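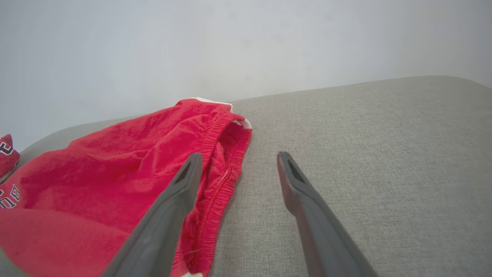

*The Grokbridge two-finger gripper, open over a pair of red athletic shorts.*

## Grokbridge soft-goods gripper

Hi, I'm Ottmar Wiegand, and I run the sorting floor at Lundimura, where we wash and turn around team kit and rental sportswear. I've had the Grokbridge on my line since October and the folks at Illska asked me to write its page for them, so you're getting the shop floor version (sorry, Kosmas, I cut most of your adjectives).

It's a wrist-mounted gripper with two long flat fingers, a slot near each tip, and a small camera that looks right down between them. It picks up one piece of clothing at a time. Elastic waistbands are its favorite thing in the world! All those little gathers give it something to pinch. Slippery jersey took us longer, and I still slow the arm down for it.

### What changed for us

There are 13 of us on the early shift. Before, four people stood at the bins pulling garments apart all morning, and my shoulders still remember it. Now one person minds the arm and the other three have moved to inspection and mending, which we were always behind on. We kept everybody. Pay went up a step for the ones who trained on it, and I'd push for that in writing before you sign anything, because it took us two meetings to get there.

It's slower than a quick pair of hands, I'll say that. Our best full day so far is 2,164 pieces. But it keeps the same pace at 2 p.m. as it did at breakfast, and people go home less sore.

Things that still bug me: it sometimes grabs two shirts when they're stuck together, and the beep is awful. You can turn the beep down in settings, page 20 of the manual.

### Ordering

- Gripper with camera and cable: $3,970
- Spare finger pair: ask, they're kept in stock at the Sauerland warehouse
- Setup visit: Kosmas Theodorakopoulos does these himself, and he'll want to see your messiest bin first, so don't tidy up for him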